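I have been getting facials and the occasional laser for 11 years and I would like to complain about LED masks for a minute. Thread, sorry.

My feed is nothing but red light at the moment. Red light for wrinkles, red light for "dullness," red light for a double chin. A mask called the Skolell was recommended to me by four accounts in one evening, and every one of them used the phrase "cellular glow." What is a cellular glow. Who has measured one.

I'm not saying light does nothing. There are decent small studies on red light and fine lines, and some on blue light and acne. My problem is the jump from "a clinic panel did a little something over a few months" to "this plastic face you bought at 2 am will do the same."

The number I want on the box is how much light reaches the skin, at what wavelength, for how long. The Skolell page gives me the wavelength and then a lot about the silicone. I wrote and asked for the output. I got a discount code back.

Rosalind Mahmoud, who does my facials, has a Fisteto panel in her treatment room. I asked her flat out whether it works. She said "a bit, on some people, if they keep coming." I trust that more than anything I've read on a sales page, and she makes money from the thing.

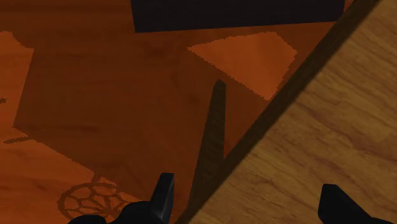

Before and after photos, then. Same person, supposedly 30 days apart. Look at the light. In the before it's coming from straight overhead, so every line has a shadow in it. In the after there's a big soft light in front and the chin is up. You could do this with anything. Take a tabletop with fine grain and those thin darker streaks running through it: light it low from the side and it can look like a plowed field, light it flat from the front and it calms right down. You haven't treated the table.

Also the afters are nearly always wearing moisturizer. Damp skin looks better. I could have told you that for the price of moisturizer.

Somebody will bring up the "clinical trial." I read the one on the Skolell site. No control group, everyone got a free cleanser and was told to use sunscreen every day, and the result was that people "agreed their skin looked more radiant." I'd agree too if I'd started wearing sunscreen.

My cousin Amos Iwasaki paid nearly 700 dollars for a mask in April and swears by it. I asked what changed. He said he sleeps better because he lies down for it every night. Fine! That's a nap.

If you want one anyway, ask for the output, check the return window, and ask whether it's been tested for eye safety. If you're on anything that makes your skin sensitive to light, or you get melasma, talk to a dermatologist first. The influencer with the code won't ask you.

Replying to a few DMs at once: no, I don't sell a competing mask. No, I haven't tried the neck one. Yes, I've seen the Roneo cap for hair and I have the same questions about it.

Anika Nakamura has offered to lend me her mask so I can do half my face for two months, same window, same time of day, no makeup. I've said yes. I'll post the photos even if they're boring, and I expect them to be boring.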